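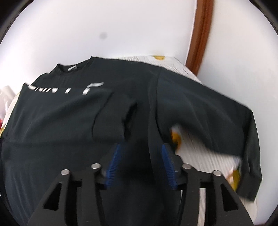 Why fold a long-sleeved shirt face down when the print is on the front?
So the sleeves and sides go to the back and the print ends up on the outside of the finished fold, where you can find it in a stack.

Home Care Skills, unit 4: folding knits
Handout to go with the Wednesday, April 16, 2025 session. Notes typed up fast, tell me if something is missing. Iida Heinonen

Bring next time: one long-sleeved shirt, one sweatshirt (hood or no hood), one thing you hate folding.

1. Before you fold

Clear a flat surface bigger than the shirt with arms out. Bed is fine. Bedspread with a quilted or ribbed top is OK too, a bit grippy, which helps with slippery knits, but it pulls at the hem if you drag. Lift, don't drag.

Check it's dry. Collar and cuffs are last to dry, also the underarm seam. Pinch them. Damp at the collar = put it back on the rack.

Shake once, hard, holding the shoulders. Then lay down. Smooth from the middle out with flat hands, not fingertips.

Dark shirts: creases are hard to see in black fabric. Stand so the light comes from the side. Or feel for them.

If a corner has flipped over onto itself, open it out before you start. People skip this and then wonder why the bundle has a lump in it.

2. Long sleeves, the basic way

Face down. Collar away from you. Arms straight out.

Pick your width. We use 21 cm in class, it fits the Prokby shelf boxes with a little room at the side. At home use whatever your shelf is. Width first, everything else follows from it.

Right side in: take shoulder and hem at the same time, fold toward the center back. The sleeve comes along and now points off to the left.

Turn the sleeve down so it runs along the body, cuff toward hem. There will be a small triangle at the shoulder. Fine. Don't fight it.

Same on the other side. Sleeves lie next to each other if the shirt is wide, on top of each other if it's narrow. On top = thicker in the middle, press with your palm.

Hem up to the middle. Then again to just under the collar. Flip over.

You should have a rectangle, print up, collar at the far edge. If the collar is poking out sideways, your two side folds were not the same width. Open and redo only the last side.

Printed letters: try not to put a sharp crease through thick print. It cracks over time, esp. the plastic-feeling kind. Move the fold up or down a finger's width so it lands above or below the letters. For big prints all the way across the chest fold in thirds, not halves, and check where the line falls before you press.

Hot iron on print: no. Inside out, low, or a cloth between.

3. Sweatshirts and thick knits

Same order but fewer folds. Two side folds, one fold up, done. Three layers of fleece on top of each other won't stay down and springs open on the shelf.

Hood: lay flat on the back before the side folds, point of hood toward hem. Gives you a straight top edge.

Thick cuffs make a bump. Stagger them, one a bit higher than the other.
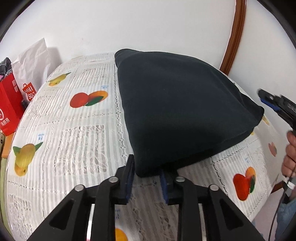
Tamer Nseir asked why we bother moving a folded piece to a table at all, he stacks straight on the bed and carries the whole pile to the closet in one go. Fair question. His stacks hold up. But he folds small and he has a closet in the same room, and if you are going down a hallway with it the pile leans and the bottom ones open.

So, two-place folding, for those who want it: fold in one place, stack in another. Moving each piece is a test of the fold. If it holds its shape when you pick it up from one edge, good. If the near edge drops and the layers slide apart, it was too loose, go back.

Picking up: one hand under, one hand on top. Folded edge toward the palm. Never by the open edges.

Putting down: far edge first, then let the near edge come down. Slide the lower hand out slowly.

Lace or openwork cloths on the table: snaps, zippers and rough cuffs catch in the holes. Either take the cloth off or put the folded things down from above, no sliding. A printed cloth is good for practice by the way, pick a stripe and line your edge up with it. Cheap ruler.

Round tables: stack toward the middle. Seems obvious, we still lost a pile in September.

4. Stacking

Heavy at the bottom. Folded edge facing out, all the same way.
No higher than 19 cm for knits or the bottom one gets permanent lines.
Darks together. If everything is black, put the ones with print where the print shows, plain ones seperate, otherwise you open five shirts to find one.
Rotate: clean goes under, take from the top. Or the other way round, but pick one and the whole household does it.

5. Group notes from last time

Homa's group: good widths, forgot to smooth before the second side fold. Redo with the longer shirts.

Fares's group: tried filing upright (Okance method, see the sheet from unit 3). Works for thin cotton. Slippery knits slump unless the box is full. Try a bookend.

Ziad's group: sleeves came out longer than the body, so cuffs stuck out at the hem. Fix = fold the cuff back up before you bring the hem up. Zigzag if they are really long.

6. To practice

Fold the same shirt until it's boring. Then in bad light.
Time one, but only after it looks right. Target is 17 seconds for long sleeve, slower for sweatshirts, no target for those yet.
Write down your shelf width and bring it.
Redo your worst fold without opening it all the way, find which step went wrong and start from thier.

Next unit: fitted sheets. Bring a partner or long arms.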